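About Brelleo
Kitchen fitting and wash-area planning
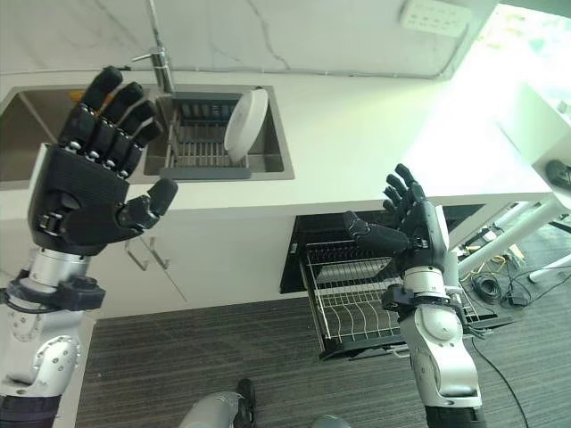

What we do
Brelleo plans and installs the wet side of the kitchen: sink, faucet, counter, backsplash and dishwasher. We do not sell full kitchens. Most jobs replace an existing sink run and keep the other cabinets in place.

How we plan a sink run
The dishwasher goes into the cabinetry below the counter, within reach of the sink. For double sinks we recommend stainless steel, with the faucet set between the basins so that it serves both. One basin can then hold a dish rack and the other stays free for washing. Outlets on the backsplash wall are positioned before the wall finish is ordered.

Company details
Founded by Inês Macedo and Duarte Bettencourt. Staff: 5. Showroom area: 200 square meters, Wamen site. Completed installations as of May 9, 2021: 571.

Contacts
Site measurement and drawings: Sarita Rana
Installation schedule: Edivaldo Marinho
Spare parts and service: Natália Figueiredo

The showroom is closed in August. Service calls for leaks are still taken during that month. Drawings are kept on file and can be requested by the current owner of the property.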